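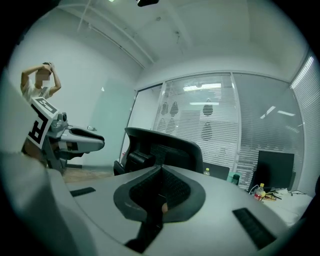 Hands on head, elbows out.

How I rebook a canceled flight without losing the whole day

I fly out of Flindimthorpe a lot, mostly on Poveck, mostly with a connection in Prurik, and if you know that route at all you're already making a face. Last April I got canceled, rebooked, and canceled again before lunch. I've gotten pretty quick at sorting it out by now, so I'm writing down what I do, in the order I do it. (I write it for my sister every summer anyway. Now I can just send her the link!)

Before you leave home

Take a screenshot of your full booking. I mean the page with the confirmation code, the ticket number and the fare type on it, all of it. The ticket number is the long one and people skip it, but it's what an agent asks for when the airline that sold you the ticket isn't the one flying the plane.

Then look up the later flights on your route and put them in your phone notes, flight numbers and departure times. Include other airlines if there are any. On my route there are 3 decent options after the morning one, and the last leaves a little before 8 p.m., so I know when I'm sleeping in Prurik whether I like it or not.

If somebody else booked for you, save their direct number too. My long trips go through Demirtaş, a small travel agency near my old office, and Fadime Uçar there has told me over and over that the general line is useless after five. She's right. When an agency issued the ticket, the airline will sometimes send you back to them for changes, and you want to find that out early in the day.

When the message comes in

Don't tap "accept" right away. The new flight the app gives you is whatever the system found first, and mine has been the following morning when there were seats that same afternoon. Look at the offer, close it, open your notes.

Now check whether the flight you want still has seats. The easy way is to pretend you're buying a ticket: search your route on the airline's own site, for one passenger, same day. If it'll sell you a seat, there's a seat. Write down the flight number.

Get in line for the desk AND start a chat in the app AND call. Yes, all of them at once! Whichever answers first wins, and you hang up on the rest. I usually have the phone on speaker in my jacket pocket, which looks a bit odd, but the chat is what gets me through most often.

What to say

Keep it short and hand them the answer. Mine goes like this:

"Hi, my flight to Prurik was canceled. I see seats on the 4:15. Could you please move me to that one on the same ticket?"

That's the whole speech. Save the story about the wedding or the meeting for later, in case they say no. If they do say no, ask what's stopping it. Sometimes it's a fare rule, and a supervisor can wave that through. Sometimes the seats are held back for people already connecting, and then you ask to be put on the standby list while keeping the confirmed seat on the later flight. Make sure you say that second part out loud. I once lost my confirmed seat by going on standby and I was not a nice person that evening.

Check your bag while you're at it. Ask where it is now and which flight it's tagged for. If they can't tell you, take a picture of the tag receipt and ask again at the gate.

Hotels, food, and getting your money back

Ask for vouchers before you leave the desk, even if you think you won't get any. What you're owed depends on where you're flying and why the flight was canceled, so read the airline's conditions and the passenger rules for the country you're in. I keep both bookmarked.

No voucher? Keep every receipt. My night in Prurik came to $128 for the room and dinner, and I got $80 of that back after sending in a claim with the receipts and a screenshot of the cancellation notice. I could've pushed for the rest, I guess, but I'd lost the taxi slip and ran out of steam.

If you'd rather skip the trip altogether, ask for a refund and use that word. A travel credit is a different thing, and the app likes to put that button first. Once you've clicked it, it can be a real pain to undo.

One more thing about connections

If your flights are on separate tickets, the second airline doesn't have to care that the first one canceled. Call them before that flight departs, because once you're marked a no-show they may cancel your return as well. Müzeyyen Sönmez, who I used to travel with for work, had this happen on the way home from a trade fair and ended up buying a whole new ticket at the counter.

Charge your phone, bring the cable in your carry-on, and eat something before you join the line.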